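Grolell Tabletop Steamer Review: One Month of Shirts on a White Table
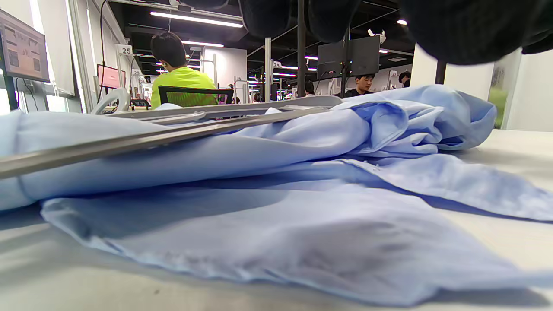
Light blue button-up on the table, still crumpled.

I bought the Grolell tabletop steamer in August after my old ironing board bent at the hinge. I wear a button-up shirt to work 4 days a week and I don't have a closet big enough to store a full-size board. The Grolell comes with a flat padded mat, a hand steamer and a measuring cup. You lay the mat on any table, put the shirt on the mat and go over it.

I paid full price for mine. I have used it every week since, mostly on Wednesday evenings.

What's in the box

The steamer weighs 753 grams empty on my kitchen scale. The mat folds in half and goes behind a door. The measuring cup is thin plastic and has a fill line that is hard to see. There is also a small bag of clips for holding the mat to the table. I used them twice and then put them in a drawer, as the mat has a rubber backing and stays put without them.

The cord is long enough to reach from the wall outlet to the far side of my table. Anyone with a bigger table will need an extension cord.

Setup

Fill the tank to the line, plug it in and wait for the light to turn green. Mine takes 2 minutes. The manual says to run the steam into the air for a few seconds before touching any fabric. Do this. The first time I skipped it and got drops of water down the front of a shirt.

The manual is one folded sheet and the print is small. The drawings are better than the text.

How it does on shirts

Most of my shirts are cotton or a cotton blend. The blends are easy. Collar, yoke, cuffs, sleeves, front, back, and on to the next one. With 20 minutes I can get through a week's worth if they are blends.

Plain cotton takes longer, especially a shirt that has been sitting bunched up. Light blue is the color I have the most of, and soft wide creases like the ones in the photo come out in one or two passes. Small hard creases are another matter. Where the fabric has been doubled over on itself under other laundry, the steamer relaxes the line but leaves a faint mark, and I have to press down with the flat of the plate and hold it there. An iron would do this faster.

Collars come out fine. Plackets are so-so. The plate is wide, and going between buttons is awkward. I turn the shirt over and do that strip from the back.

Pale shirts are a good test for spitting, as any mark shows up. After the first week I had no more trouble with drips as long as I kept the steamer level. Tilt it past a certain point and it gurgles and will leak from the front.

How it does on other things

Pillowcases: good. Napkins: good. Pants with a crease: not worth trying. I did one linen jacket and gave up halfway through the back. A wool sweater came out well with the plate held just above the knit.

Compared with others

Before this I had the Plasten hand steamer, the small round one. The Plasten heats up faster and is lighter, but the shirt has to be on a hanger, and I never got a flat collar out of it. The tank was also too small for more than two shirts.

I also borrowed a Petridis travel iron for a weekend. It gave the sharpest cuffs of the three. It has no steam to speak of, so you need a spray bottle, and it's slow on the back panel.

The Burnano mat is sold separately and fits the Grolell steamer. It is thicker than the one in the box. I tried it at a friend's place and didn't notice enough difference to buy one.

What I don't like

The tank cap is stiff and I need a dish towel to open it.

The light is on the bottom of the handle, so you have to turn the thing over to check it.

The mat is narrower than a shirt with the sleeves spread, so one sleeve always ends up on the bare table. On a white tabletop I worry about the heat and do the sleeves last, folded in over the body.

It switches itself off if you leave it for a while. Fine for safety, but the shutoff makes no sound and I've picked it up cold more than once.

Who should buy it

People with a table, a few shirts a week and no room for a board. If you iron sheets, or you want a knife crease in your pants, get a regular iron.

Rating: 4 out of 5. I took off a point for the cap and the narrow mat.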